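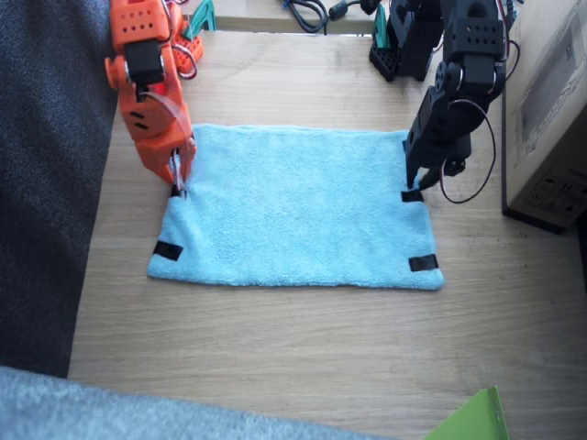 Capítulo 6
Da percepção ao planejamento: objetos que mudam de forma

Nos capítulos anteriores supusemos que o objeto a manipular é rígido. Com esta hipótese, seis números bastam para dizer onde ele está, e o planejador pode trabalhar durante todo o movimento com a mesma geometria. Um tecido não permite esta simplificação. Consideremos uma toalha estendida sobre a mesa, com uma marca de fita preta perto de cada canto e duas garras, uma em cada canto superior. As quatro marcas dão ao programa quatro pontos conhecidos, mas não informam o que acontece entre eles: as dobras suaves ao longo da borda superior não aparecem em nenhuma das quatro coordenadas. Além disso, a marca do canto superior esquerdo fica em parte escondida sob a ponta da garra, e um detector que exige o contorno completo pode perdê-la exatamente no momento em que ela é mais necessária.

Este capítulo trata do software que se encontra entre a câmera e os motores. O leitor já conhece a calibração (capítulo 3) e a cinemática inversa (capítulo 4). Falta agora decidir qual representação do tecido vamos guardar na memória, com que frequência ela deve ser atualizada e o que o planejador pode fazer quando uma parte desta representação está velha.

6.1 Três perguntas antes do código

A primeira pergunta é sobre o estado. Uma malha fina descreve bem as dobras, porém custa caro. Na biblioteca Clamon, que usaremos nos exercícios, a malha padrão para uma toalha possui 3.494 vértices, e uma atualização completa demora 410 milissegundos no computador do laboratório. O modelo reduzido, com 201 vértices, demora 70 milissegundos. Para a maioria das tarefas deste capítulo o modelo reduzido é suficiente.

A segunda pergunta é sobre a oclusão. Quando um ponto desaparece da vista, o programa não deve apagá-lo e também não deve tratá-lo como se fosse medido. Vamos associar a cada ponto uma incerteza, que cresce enquanto não chega uma nova medição. Se o ponto está preso por uma garra, a posição da garra, calculada pelos ângulos das juntas, serve como medição substituta.

A terceira pergunta é sobre a coordenação. Dois braços que seguram o mesmo tecido formam uma cadeia fechada, mas uma cadeia frouxa: a distância entre as garras pode diminuir livremente e só encontra um limite quando o tecido fica esticado. O planejador Bretero, apresentado na seção 6.4, trata este limite como uma desigualdade. Devo a Gebhard Stöckli a sugestão de escrever a restrição desta forma, que simplificou bastante a demonstração.

Convenção de notação. Em todo o capítulo, os índices E e D indicam o braço esquerdo e o braço direito, sempre do ponto de vista da câmera. As posições são dadas em metros, no referencial da mesa.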